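Prikine releases Grendier 5 planning software for two-armed robots

New version lets paired arms share one work area and replan as objects move
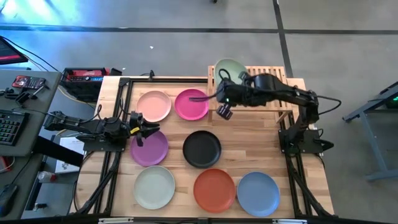 SKOLTVILLE – Prikine today announced the general release of Grendier 5, the latest version of its motion planning software for two-armed robot cells. The release replaces the separate left and right planners of earlier versions with a single planner that treats both arms, their cables and the work surface as one problem. Development at the company's Skoltville laboratory has centred on household handling tasks, among them a bench where arms mounted on opposite sides work over coloured plates and a slatted wooden dish rack. Glossy dark surfaces, such as that of the black plate near the middle of the bench, received particular attention in the perception module, as reflections from overhead lights had led earlier versions to misjudge the position of a rim.

Grendier 5 was tested over 3,976 planned motions before release. The planner checks each path against the current position of the other arm and issues a revised path within 16 milliseconds when the two come too close.

"Customers asked us for software that their own staff could set up and adjust," said Gwenllian Lewis, Director of Software at Prikine. "They can now describe a task once and leave the division of labour between the arms to the planner."

The release also includes a revised calibration tool and a log viewer developed with Charvát, which supplies Prikine's wrist sensor drivers. The viewer stores up to 1,000 runs and allows operators to replay any of them beside the original plan.

"Most of our support calls began with a run that could not be reproduced," said Gwion Foulkes, Head of Customer Engineering. "The log viewer was built for those calls."

Existing licence holders may upgrade at no charge until the end of April. Grendier 4 will continue to receive security fixes.

Media enquiries: Prikine Communications Office, Skoltville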